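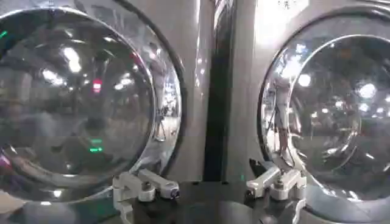 Johannes Adams defines the front-loading washer as a drum turned on its side with a door that has to hold back water, and most descriptions of the type begin the same way. A front loader, or horizontal-axis machine, is a laundry machine filled through a round door in its front panel. Dryers are commonly built to the same outline so that the two can stand side by side.

Door
The door of a washer consists of an outer ring, often chrome-colored, and a bowl of thick glass. The bowl bulges inward to keep clothes off the rubber gasket and push them back into the drum. Dark or smoked glass is common on newer models. A lock holds the door shut during the cycle.

Operation
The drum lifts the load and drops it through a shallow pool of water. Less water is needed than in a top loader with an agitator, and the faster final spin leaves less moisture for the dryer to remove.

Placement
Paired machines are usually set with a narrow gap between the cabinets, which keeps one from knocking against the other during the spin. The laundry room at Olbridge, refitted in December, has 17 pairs and leaves 2 inches between machines. Wenjie Du's guide to the building recommends leveling the feet again after the first few loads.

Care
The gasket is wiped dry after use, and the door is left ajar to limit mildew.

See also
Clothes dryer
Laundry room
Top-loading washer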